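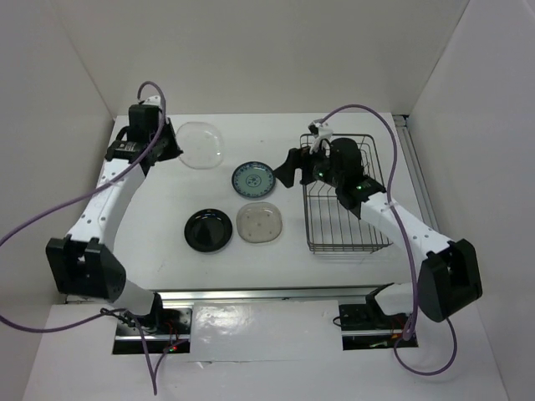 Friday, plate racking, second session

Started later than I wanted, since the shared drive was full again and I had to clear out old Dobson runs before anything would record. Chantal Gosselin, if you're looking for the December calibration folder, it's on the Gulon drive now, top level. I didn't delete it, I promise!

The job is the same as last time: plates go from the table into the wire rack, standing up, one per slot. Both arms, driven by hand from the leader side. The target for Flunaseo is 800 good episodes and we were at 685 before today. I'd love to hit the number before we retrain, but I'd take 100 clean ones over a pile of sloppy ones any day (the last batch had far too many where I dithered over the rack and then let go at an angle).

Changed one thing in how I set up the table. I'm moving the plates to new spots between episodes and swapping them around, see-through ones included. The old set had a dark plate in nearly the same place every time, and I'm pretty sure the policy just memorized the spot.

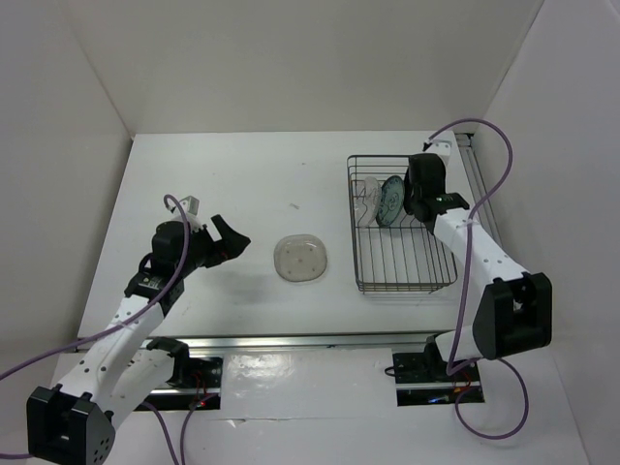 Right arm in at the rack, clear square plate still out on the table.

The clear plates are going to be a pain. I can hardly find the rims on the overhead view myself, so I end up leaning on the wrist views for the last bit of the reach. I'd like to tag those episodes separately – Chantal, can we add a field for it, or do I just put it in the notes column?

Handovers are where I still lose the most time. My habit is to bring the second gripper in too square, and then the fingers have nowhere to go. 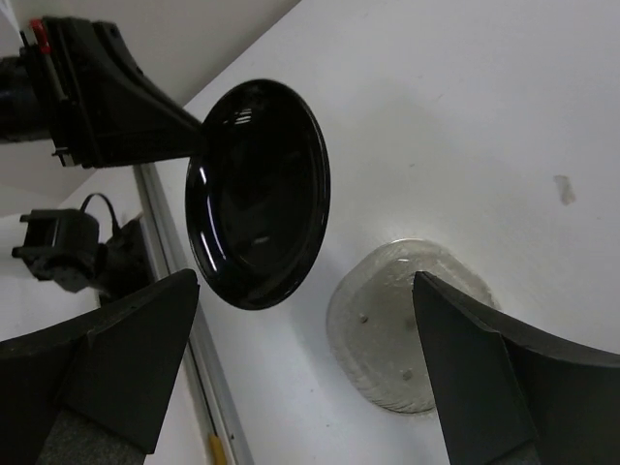 What works better for me is holding the plate still with the left, coming in open with the right, and waiting a beat before closing. Feels slow when you're driving, but I think it'll give the model a cleaner moment to learn from. No letting go with the first hand until the second one has really closed.
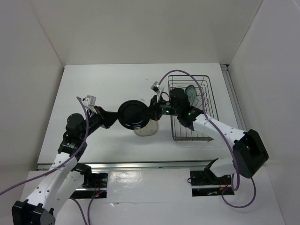
I also want some episodes with a bowl around, so it doesn't learn that everything on the table belongs in a slot. The bowl stays out of the rack for this task. Please don't "help" it in, or we'll have to relabel.

To do before the next session:
Ask Gullomville about more plates, dull ones if they have them
Trim dead time at the start of episodes, I talk too much before I move
Check that the 500 episodes in the first export have both wrist streams
New label for the handover step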